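Gokik puts two-arm bench cell on general sale

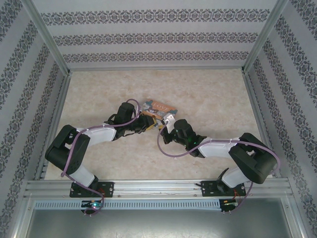
Gokik has opened orders for the Lisham, a two-arm manipulation cell for research labs and training departments that until now was supplied only to a small group of pilot sites. The company said units ordered before the end of October will ship from its Sundaram works, with later orders scheduled as parts arrive.

The cell is sold as a complete station. Both arms mount on a slotted aluminum rail along the front of the table, and each can be loosened and moved sideways with a hex key. Gokik says the plates hold their position well enough that a small shift does not call for full recalibration, only a short check routine that takes the grippers to a set of reference points. A move of more than a few inches requires the full procedure.

Control electronics sit at the front of the station, below table level, with one board per arm. Elango Acharya, who runs hardware at Gokik, said the layout came out of service calls during the pilot.

"On the first units the boards were in a closed box at the back," Acharya said. "To change one you had to pull the station away from the wall and take off a panel. Now you reach down from where you are already standing. A board swap is four screws and three connectors."

The wrist cables run outside the arms on the shipping version. Acharya said internal routing was tested and dropped after conductors began to fail at the elbow. An external cable can be replaced by the user in a few minutes, and the slack needed for full wrist rotation can be adjusted by eye. The manual advises checking that slack each time the arms are moved on the rail, and warns that a loop left too long can drag across the work.

The stated duty for the cell is light handling: picking up, turning, passing between grippers and setting down household and retail items such as boxes, books and small containers. It is not rated for assembly work or for anything with a sharp edge. Gripper fingertips are treated as wear parts, and 2 spare sets are packed with each station.

Software is supplied in two parts. The base package covers motion, calibration, logging and playback of recorded moves. A paid service plan adds remote diagnostics, replacement boards by courier and updates for new gripper types. The base package has no expiry date, according to the company, and a station will go on working if the service plan is allowed to lapse.

Vamness, a contract testing firm, ran one of the pilot stations and has released a short summary of its results. Malathi Warrier, who led the work, said the station was given a box transfer task in which one gripper lifts an item, turns it and hands it to the other. The firm logged 1,042 attempts and scored 91 percent as completed without operator help. Most of the failures involved thin items with glossy covers, which slipped during the handover.

"Thick cartons were no trouble," Warrier said. "Thin ones lying flat were the weak point. The fingers need an edge to get under, and if the item is flush with the table there isn't one."

Her summary also lists a slow start-up sequence, a fan on the power supply that is loud for a shared room, and a calibration screen that gives an error code without saying which arm it refers to. Gokik said the screen has been fixed in the current release. The fan has not been changed.

Anil Achari, who handles sales for the company, said the station is rated for roughly 2,000 hours of running before the elbow joints are due for inspection. The inspection can be done on site by a trained user or by a Gokik technician under the service plan. Joint replacement is a factory job, and the arm has to be shipped back. Loan arms are available to plan customers only.

The price has not been published. Achari said quotes depend on the gripper type, the service plan and whether the buyer wants the enclosure or just the arms, rail and electronics. Buyers who already have a suitable table can order the rail kit alone, but it comes with a shorter warranty on the mounts.

Prakash Arumugam, who manages a training lab and has placed an order, said the rail kit did not suit him. "We would have spent a month building the frame and arguing over whether it was square," he said. "I asked for the whole thing."

A single-arm version is in testing. Balakrishnan Joseph, product manager for the line, said it uses the same plate and board as the two-arm station, so that a second arm could be added later. He gave no release date.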